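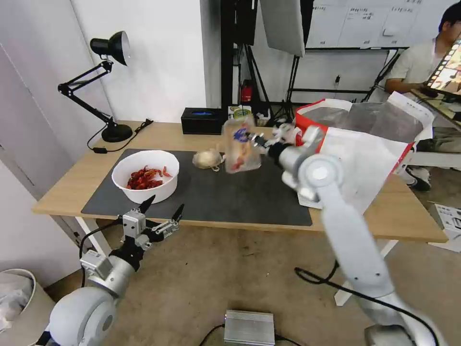 Crawfish, a bulb and a bag in the gripper: a grocery-handling session on the Pivach two-arm setup.

Flerno opens Pivach, its hand-guided robot teaching kit, to small labs and workshops

RUAWAI, March. Hi, I'm Saimi Kallio, and I run the teaching side of things at Flerno. Usually our announcements get written by someone with a tidier desk than mine, but I asked if I could do this one myself, because I've been living with Pivach for a long while now and I have opinions!

The news first. Starting this month, Pivach is available to anybody who wants to teach a two-arm robot a job by showing it the job. Until now we only let partner labs use it. If you've got 2 arms, a sturdy table and a person with some patience, you can sign up and get going.

The idea is pretty simple (the wiring less so). One person, who we call the teacher, moves a pair of light handles, and the robot's arms copy those moves as they happen. Reach, and it reaches. Squeeze, and the gripper closes. Pivach records the whole thing, arm positions and camera views together, and after enough goes at the same job you have something a robot can learn from. If you'd prefer to take hold of the arm itself and walk it through the motion, you can do that too. I do my first try at any new job that way, with the arm in my own hands, and then switch to the handles once I know where the awkward parts are.

We spend most of our time on kitchen and grocery jobs, and I love them, because they're a mess in all the right ways. Take a clear plastic bag with something in it. You and I pick one up without thinking. Through a gripper with two fingers it's a whole different story: the plastic folds, the weight slides to one corner, and the spot you were aiming for isn't there anymore. A bowl of crawfish is worse, all shells and feelers pointing every which way. A garlic or onion sort of bulb wants to roll. Put them on the same mat and you've got a morning's work.

So what's in the new release? The big one for me is redo. If a teacher fumbles a grab, they can now tap a pedal, back up to the last good moment and carry on from there. The old version made you start the whole take over, and I can't tell you how many decent takes I threw out over one bad pinch near the end. We've also kept the option to save the fumble, marked as a fumble, since a robot that has seen a slip and a recovery tends to cope better than one that has only seen perfect grabs.

The second is slow hands. Hold a button and your movements get scaled down, so a big sweep of your wrist turns into a small nudge at the gripper. It's great for edges of bags and lids of jars. New teachers leave it on all day at first, which is fine, and then one afternoon they forget to switch it on and don't notice.

Third is the notes screen. A second person can sit by the table with a tablet and tag takes as they come in: good, so-so, try again. We used to do that afterward from the recordings and it was deadly dull.

We tried all of this with the folks at Jutetti, who put 33 teachers through our starter course here in Ruawai. Most of them had never touched a robot. The course takes 3 days and I'd like to get it shorter, but day two is when people's shoulders come down and they stop fighting the handles, and I haven't found a way to skip that yet. Several of their suggestions went straight into this release, including moving the redo pedal to the left foot. (I voted for the right foot. I lost.)

A few things Pivach doesn't do, so you don't write in and ask. It won't feel things for you; you get a light buzz in the handles when the fingers close on something, and the rest is your eyes. It doesn't ship with arms. And it doesn't turn one good take into a trained robot, however nicely you did it. You'll be repeating yourself, with the bowl over here, then the bowl over there, then the bag flipped on its other side.

Sign-up is open now through the Flerno site, and there's a free practice mode if you want to try the recording software before you commit to handles. Labs already on the partner plan get the update automatically and don't need to do anything except move that pedal.

About Flerno
Flerno makes tools for teaching robots by demonstration, both hand-guided and remote. The company is based in Ruawai and runs starter courses there for new teachers.

Press contact
Saimi Kallio, Flerno. Visits to the teaching room can be arranged, mornings preferred.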